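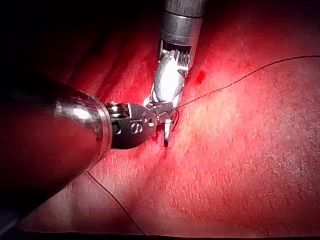

## 出院小结能不能写成人话

2018-10-04 · 德罗登桥（Drodanbridge）医院外科通讯

外科的同事手都很巧，一根弯针、一段深色缝线，在红彤彤的组织上走得稳稳当当。可同一批人坐到键盘前，写出来的句子往往连主语都找不着。

质控办的 Hema Palaniappan 上个季度抽了149份出院小结，带回家读。她原打算一个周末读完，后来用掉了三个，外加一盒润喉糖，她有出声读稿的习惯。读到后来，她先生从厨房探头进来，问“予对症处理后好转”到底是处理了什么。她翻回去找，没有找到。

这句话在我们科的地位，大致相当于邮件末尾的“此致敬礼”。感冒可以用，肠梗阻也可以用，写的人和看的人都不必停下来想。麻烦在于病人会停下来想。门诊护士站每天接到的电话里，有相当一批是来问小结上某个词的意思，其中“择期”稳居榜首。有位老先生以为要看黄历，挑了个宜出行的日子来复查，比该来的时间晚了整整两周。他来的时候心情很好，还给护士站带了橘子。

“不适随诊”也值得单说。字面上看不出任何毛病，可是什么叫不适？伤口痒算不算？吃完火锅胃胀算不算？Anitha Unnithan 在随访电话里听过一位病人认真地解释，说自己发了两天烧，不过并没有觉得“不适”，所以没来。

### 新模板

本月起，病历系统 Vorklow 里多了一个出院小结模板，由 Anitha 和 Subbarao Murthy 拟稿，藏在“文书”菜单的最底下，排在一个早就没人用的会诊单后面。信息科说往上挪要走流程，所以请各位多滚几下鼠标。

模板分两部分。前一半给同行看，写法照旧，缩写随意，各位多年的积累不会浪费。后一半给病人和家属看，要求如下：

- 全文不超过1000字。系统会在右下角计数，超了会变红，但不会拦你。
- 写清楚做了什么手术，用病人能复述给邻居听的说法。
- 复查写具体日期。“择期”二字从此退休。
- 哪些情况要马上回来，一条一条列。发烧写到多少度，渗液写是什么颜色。
- 药名后面写吃它干什么。“遵医嘱服用”不算，你就是那个医嘱。
- 拆线在哪里拆、要不要预约，都写上。上次有位病人去了社区，社区让他回来，回来又说那天不拆。

Subbarao 主任起初反对最后一条，认为属于常识。后来他陪岳母办出院，拿着隔壁医院的小结，在走廊里站了好一会儿，回来就不反对了。他还主动把“常识”两个字从征求意见稿里删掉，换成了一张科室电话表，表上有一个号码是错的，已经改过来了。

### 试用情况

Torholm 病区先试了14天。Nandini Lobo 护士长报告说，问词义的电话少了，问食堂的电话多了，原因是有人在“饮食”一栏里推荐了我院的 Reddy 小馆，理由是粥熬得烂。小馆老板很高兴，小馆的粥随即售罄。推荐餐馆一事，院办表示不宜提倡，但也承认那个粥确实烂。

医生那边的意见主要集中在费时间。头几份写得最慢，据说比写论文摘要还慢，因为摘要里可以说“效果满意”，这里得说清楚谁满意、满意什么。写到后来就顺了，也有人开始写得过于顺。目前收到最长的一份，光是如何洗澡就写了好几段，包括先脱哪只袖子。Nandini 建议保留，病人很喜欢，家属也喜欢。

还有同事问，能不能用复制粘贴。可以，请至少改掉上一位病人的性别。

### 接下来

纸质版的范文贴在医生办公室饮水机旁，旧模板明年1月下线，在此之前两个都能用，想怀旧的同事请抓紧。对措辞有意见的，写条子塞进 Vimala Pai 办公桌上的那个文件盒，她负责汇总。条子请写得让她能看懂，上一轮收上来的意见里，有一张只写了“已阅，酌情”，她至今还在找作者。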